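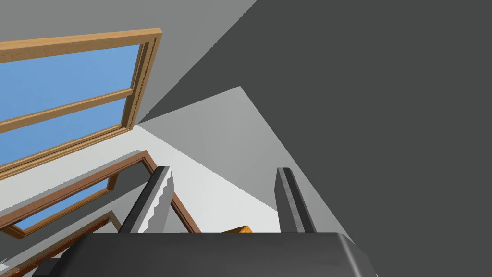 Last updated: August

Remote operators wanted for robot teaching sessions

Plarkmont is looking for people to drive a simulated two-armed robot through ordinary household jobs. You hold a pair of hand controllers, the robot's arms follow yours, and each run is recorded. The recordings are used to train Sera, our control software, which learns by copying what operators do. We have 441 usable recordings so far and want 3,000 by the end of the project.

No experience with robots is needed. Previous operators have included a piano tuner and two bus drivers.

What you will do

Most tasks are pick and place. You are given a written instruction, you move the gripper to the object, close it, lift, and put the object where the instruction says. You will switch between a view from the robot's body and a close view at the gripper, and you need to be comfortable with both.

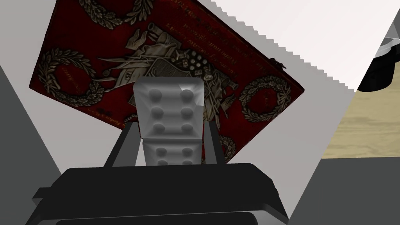

Gripper view, with a light grey studded piece held between the fingers and a dark red book behind.

If you drop something, carry on and try to pick it up again. We keep those runs too, marked separately. Please don't restart unless Cyril Kettle, who runs the sessions, asks you to.

Sessions last 3 hours with two breaks, starting at 9.30 am or 1.30 pm. They take place at our Plendmont office, on the first floor. There is a lift.
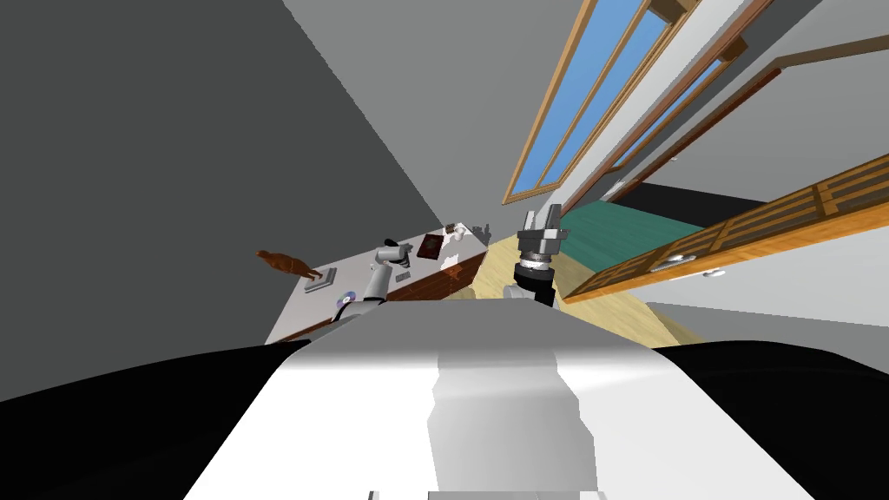
The harder tasks use both arms and come after your second session. Expect to be slow at first. We pay by the session, so there is no penalty for a low number of runs.

You should be 18 or over, able to use both hands, and able to read short instructions in English. Some people feel queasy when the view tilts. If that happens to you in the trial, you will still be paid for it.

How to apply

Write to Ankica Hoxha at the Plendmont office with a few lines about yourself and the sessions you could do. Please put "Operator" in the subject line. We reply to everyone within two weeks.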